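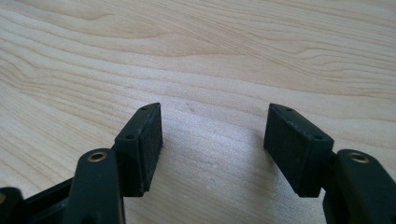

The Zokorance hand gripper over my bench, fingers open. Black arms, brass inserts, textured pads.

Zokorance Hand Gripper Kit, two-finger, with swap-on pads

Price: $356 built and tested / parts kit on request
Status: small batches, next one goes out in March

Hi, and thanks for stopping by! This is the gripper I build in my corner of the Mazurek shared workshop, and I've been tweaking it for so long that I can put one together with the radio on and half my mind on dinner. It's a hand-held, two-finger gripper. You hold it, you squeeze the trigger, the fingers close, and with a camera on top you can record yourself doing ordinary jobs so your robot arm has something to learn from later. The same finger set bolts onto a small arm, so what you record by hand matches what the arm ends up using. That was the whole reason I started this thing. My first version had one kind of finger on the handle and a different kind on the arm, and the arm missed cups by the width of a pencil for a month before I worked out why.

I sell the fingers, the pads, the handle and the camera post together or separately. Scroll down for the bits list if you already know what you want.

The fingers

Both arms are black plastic, printed slow and thick. I tried thinner walls to save weight and they flexed when you squeezed something hard like a wrench handle, so back to thick we went (my spool budget is still recovering). The long edges are rounded off on purpose. You'll be working over tables and reaching into drawers with these, and the old square version dug little dents in everything I own.

See the gold-colored ring near the top of each arm? Those are the brass inserts, and I'm a bit in love with them. In the early sets I ran screws straight into plastic and it was fine until about the third time you changed a pad, and then the hole was mush. With brass you can take the hardware out and put it back as often as you feel like it. I press every one in with a soldering iron at the bench, let it cool under a flat block, and check it with a screw before it goes in the bag. If you get one that sits crooked, write me and I'll send a new finger. Don't try to reheat it yourself unless you've got a spare!

The pads

This is where most of my evenings went. Each pad is a boxy black block with a slanted top edge and a matte, textured face pointing inward. The housing has small round screw holes along the sloped part, and you can get at them with a short driver without taking the whole finger off. I really wanted that. Pads wear out. Fingers mostly don't.

The pad face comes in two feels:

Soft. My pick for cups, fruit, sponges, folded cloth, anything you'd pick up gently yourself. Squishes a little around odd shapes. Picks up lint like crazy, so wipe it with a damp rag before you record.

Firm. Better for tools, blocks, bottle caps and boxes. Holds its shape longer and cleans up faster, but it'll let a wet glass slide if you don't squeeze like you mean it.

The built version comes with soft pads on and a pair of firm ones in the bag. Swap them in pairs please. One soft and one firm makes small parts roll sideways as you close, and it took me a whole Saturday's worth of coffee to figure that out.

The slant along the top isn't for looks, by the way. With square tops I couldn't see the thing I was trying to grab, and the camera couldn't either. Cutting the corner down gave me back a nice bit of view and I haven't missed the extra pad.

The handle

Pistol style, printed in two halves, with a trigger that pulls both fingers in together through a small linkage. There's a return spring inside, and I've set it on the light side because a stiff one made my hand cramp after twenty minutes of moving spoons around. If you like more push-back there's a heavier spring in the bag. Changing it means opening the handle, four screws, and please do it over a tray. The spring wants to live under your fridge.

Left-handed? Works the same. I'm right-handed but a good chunk of my test recordings were done lefty while the other hand held a sandwich.

The camera post

It's a plain printed post with a standard tripod thread on top. I don't sell the camera. Use whatever you've got that's light and has a wide view, and tip it down until both fingertips show at the bottom of the picture with plenty of table past them. Then tighten it and leave it alone! If the camera moves between recordings, your early ones and your late ones won't agree. I put a dab of paint across the joint on mine so I can tell at a glance if it slipped.

I do my setup over bare light wood. Dark fingers on a pale top are easy to pick out, and a lamp up high keeps the shadows soft. If your bench is shiny, watch for glare. Mine washes out toward one side when the lamp is too close, and I just shove the lamp back a bit.

How mine has held up

I have one set that never leaves the shop. At last count it had done 892 recorded grabs on one pair of soft pads before I thought they felt slick, and the fingers and inserts from that run are still on the bench and still in use. Your mileage will depend on what you're grabbing. Sandpaper blocks eat pads. Don't ask how many.

The thing that did fail on me was an early linkage pin, which worked loose and dropped out in the middle of a recording. Every handle I ship now has the longer pin with a clip on the end. If you have one of the old Rorkanell handles (that was my name for the first batch, before I settled on Zokorance), send me a note and I'll mail you the pin and clip for the cost of a stamp.

What's in the bag, built version

Handle, put together, light spring fitted
Left and right finger with brass inserts pressed in
Soft pads, mounted
Firm pads, loose
Heavier spring
Camera post with thread
Spare screws for the pads
Linkage clip, spare
Printed card with the setup steps (it has coffee art on it, sorry, that's my drawing)

What's not in the bag

Camera, computer, robot arm, software. I can tell you what I run at home but I'm not going to pretend I can support every setup out there. If you've never trained an arm on recordings before, give yourself a few weekends and start with something boring like moving a block from one side of the table to the other.

Fitting the fingers to an arm

The adapter plate is a separate item, $18. It fits the Jomenine hobby arm straight out of the box, and the file is there for you to edit if your arm has a different bolt pattern. Steps go like this:

Take the fingers off the handle. Keep the left and right straight, they mirror each other and only go on one way.
Bolt the plate to the wrist of the arm, snug but not crushed.
Put the fingers on the plate and run the screws into the brass by hand first. If it feels gritty, back out and start again.
Close the fingers slowly with nothing between them and check that the pads meet flat.
Open them all the way and lower the arm until the pads hover just over the table. Save that height as your floor so you don't drive them into the wood.

Step five matters more than it sounds. I skipped it once and there's a dent in the workshop's good table with my name on it.

Care

Wipe pads with a damp cloth and let them air dry. No solvents, they make the face go gummy. Don't leave the fingers in a hot car, the plastic will sag and then the pads won't meet square anymore. A tiny bit of dry lube on the linkage every couple of months keeps the trigger from squeaking, and you'll want that if your recordings have sound.

Questions I get a lot

Can I print my own fingers? Sure! The parts kit is for exactly that. You get the inserts, screws, springs, pins and pad faces, and you do the printing. Print the arms lying on their side or they'll split along the layers.

Do you do other colors? I did a white set and it looked great for one afternoon. Black only for now.

How wide does it open? Wide enough for a normal coffee mug across the body. A big soup mug, no. I'm working on a longer finger but it wobbles and I'm not selling it until it quits wobbling.

Can my kid use it? Mine gets borrowed all the time. The linkage can pinch, so show them where to keep their fingers, and keep the loose screws away from the little ones.

What if I hate it? Send it back clean within a month and I'll refund you, minus postage. I'd love to know what bugged you though. Half the changes on this page came from somebody's grumpy email.

Ordering

Use the form at the bottom and tell me built or kit, which spring you'd like fitted, and whether you want the adapter plate. I answer in the evenings, after 7 p.m. or so, once the printers are loaded for the night. Extra pad pairs can ride along in the same box for no added shipping, just say so in the notes.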